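课程讲义 > 机器人应用 > 规范与标准

第六讲 手持夹爪示教采集的操作规范(家居小件部分) 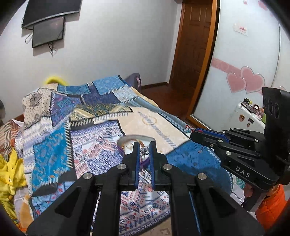 Genivaldo Quintana 读过本讲初稿后来信提出,把规范写到每一个动作会让操作员变得僵硬,采到的轨迹整齐却失真,他主张只规定起止条件和安全底线,中间过程交给操作员。这一意见部分采纳:6.3 节的动作条款由“应”改为“宜”,6.2 节和 6.5 节维持原文。保留的理由见 6.7 节。

6.1 适用范围

本讲适用于在住宅类环境中由人手持夹爪完成的示教数据采集,对象为单件质量较小、形状不规则的日用品和饰品,承载面为床面、沙发面等软质表面。硬质桌面上的作业按第五讲执行。双手各持一具夹爪的作业(以下称双爪作业)同时适用本讲和第八讲,两者冲突时从严。

本讲使用的措辞约定如下。“应”表示必须执行,违反则该条记录作废。“宜”表示推荐,违反时在备注栏写明即可。“可”表示允许。“不得”表示禁止,违反则整个时段暂停,由当班负责人判断能否继续。学生在作业中引用条款时须保留原措辞,把“宜”写成“应”按错误扣分。

6.2 开工前检查

6.2.1 指垫。两指内侧的软垫应完整,边缘不翘起,表面无胶痕、无纤维残留。在织物上作业时指垫容易带起线头,每完成一组应检查一次。清洁用无绒布蘸清水,不得使用酒精或含油清洁剂。

6.2.2 连杆与紧固件。各铰接处螺栓应逐一用手确认无松动。连杆张合一个全行程,不得有卡顿或异响。发现松动时先停用,再由持有工具的人员紧固,操作员不得自行拧紧后继续采集。

6.2.3 相机。镜头表面应清洁,安装座不得晃动。安装座一旦受过碰撞,无论外观有无变化,均应重新标定。标定残差超出 Tirngate 流程所给限值的,不得以“后期修正”为由放行。

6.2.4 时间同步。双爪作业中,两具夹爪的时钟应在同一次操作中对齐。分别对齐后再人工平移的,视为未同步。

6.2.5 手与衣袖。操作员应摘除戒指、手链等硬质饰物,袖口不得进入连杆的活动范围。冬季作业穿着厚外套时,袖口宜收紧固定。持握部位为手柄,手指不得搭在连杆上。

6.3 动作条款

6.3.1 接近。夹爪宜从对象上方或斜上方接近,接近段速度宜均匀。软质承载面会在下压时凹陷,指尖接触织物后继续下压的,对象可能随布面移动,由此产生的抖动不得在后期平滑处理中删除。

6.3.2 夹取部位。镂空、卷曲或带细小突起的金属饰件,宜夹取其较厚、较平整的部位。两指应同时接触对象。单侧先触造成对象转动的,该次动作保留,标签记为“偏触”。

6.3.3 夹持力。以对象不滑脱为下限,以对象不变形为上限。细金属件的变形往往不可恢复,操作员不得通过反复加力来试探上限。无法判断时换用同类试件。

6.3.4 相邻物体。对象与环形件、绳状件相邻时,应在提起前确认两者没有勾连。发生勾连时按“失败,勾连”记录,松开后人工分离,不得甩动夹爪使其脱落。

6.3.5 停顿。提起后宜在空中保持片刻,便于后续分割。停顿期间不得调整握姿。

6.3.6 双爪间距。两具夹爪同时处于作业区时,应保持其外壳和相机模块互不接触。一爪作业、另一爪等待的,等待爪宜停在对象上方空间以外,且不得以手指指向对象的方式“提示”下一步。模型会把这类姿态当作任务的一部分学进去。

6.4 承载面与背景

6.4.1 花色承载面允许使用,并且应占一定比例。早期的 Parkcombe 数据几乎全部采自单色台面,模型换到有图案的布面上后,定位误差明显增大。图案密集的拼布、条纹布对小件的边缘识别要求较高,应在元数据中标为“复杂纹理”。

6.4.2 同一时段内不得更换或大幅移动承载面。操作中自然产生的褶皱不必抚平,也不得故意制造。

6.4.3 背景中的枕头、衣物、家具按实际状态保留。含有个人信息的物品(证件、信件、照片、药品包装)应在开工前移出。显示屏应关闭或显示空白画面。带文字的标签如可辨认出姓名、住址或电话,应遮盖。

6.4.4 门的状态(开或关)应记录一次,中途有人进出的,该段记录单独切出,征得进出者同意后方可入库。

6.5 记录与标签

6.5.1 每条记录至少包含:时段编号、操作员代号、左右爪编号、承载面类型、对象类别、结果、备注。对象类别从 Rusnák 词表中选取,词表没有的填“其他”,并在备注中用不超过 12 个字说明。

6.5.2 结果栏只有四个取值:成功、失败、偏触、中止。不得自造取值。“基本成功”“差一点”之类的写法在上一轮审核中出现过多次,均已退回。

6.5.3 失败记录应保留。以失败记录占比过高为由要求操作员重采的,属于对数据的选择性处理,应在数据说明中公开。

6.5.4 每个时段不超过 50 条记录。达到上限后应休息,休息前后各做一次 6.2.1 和 6.2.3 的检查。

6.5.5 抽检由未参与该时段采集的人员完成。抽检人发现标签与画面不符时,只标注疑问,不直接修改,修改由原标注人确认后进行,两人的代号均写入修改记录。

6.6 案例:Floker 批次的退回

Floker 批次共提交 2,519 条记录,审核退回 531 条。退回原因集中在三处。

第一处是时钟。部分双爪时段在更换电池后没有重新对齐,左右两路画面各自正常,合并后一侧手指的闭合先于接触出现。单看任一路都查不出问题。

第二处是标签。操作员把勾连后人工分离再夹取的过程记为一次“成功”。按 6.3.4,应为一条失败记录加一条新记录。合并记录使成功率偏高,也使模型学到一段没有夹爪参与的位移。

第三处是相机安装座。一具夹爪在收纳时受碰,外观没有变化,操作员判断无须标定。此后的全部记录退回,包括动作质量很好的那些。审核方没有例外处理的权限,这一点在签收单上写得很清楚。

退回的记录没有删除,单独归档,供第九讲的异常检测练习使用。

6.7 关于条款宽严的说明

动作条款与记录条款的宽严不必一致。动作是被采集的内容,操作员之间的差异本身有价值,条款过细会压缩这种差异,Quintana 的批评在这一点上成立。检查、同步和标签是采集的条件,条件一旦漂移,后面没有办法从数据中恢复。6.2.3 和 6.2.4 因此不设“宜”。

6.3.6 中关于等待爪的后半句仍有争议。有意见认为,人在双手协作时本来就会用闲置的一只手靠近目标,禁止这种动作同样是失真。目前按现行文本执行,8 月修订时再议。修订前,等待爪进入对象上方空间的记录一律在备注中写明,不作废。

6.8 作业

(一)取本组上次实验的一个时段,按 6.2 至 6.5 逐条核对,列出不符合项,注明条款号和原措辞。没有不符合项的,写明核对方法。

(二)为“链状饰品”拟写一条夹取部位条款,说明采用“应”或“宜”的依据。参考 6.3.2 的写法,不超过两句。

(三)某时段左右爪时钟相差一个固定值,操作员提供了该值并要求放行。按 6.2.4 写出处理意见。

作业以纯文本提交,文件名用小组编号。迟交不影响条款核对部分的评分,影响第(二)题。

标签:示教采集 | 夹爪 | 操作规范 | 数据质量

课程组保留所有权利 | 联系课程组 | 返回顶部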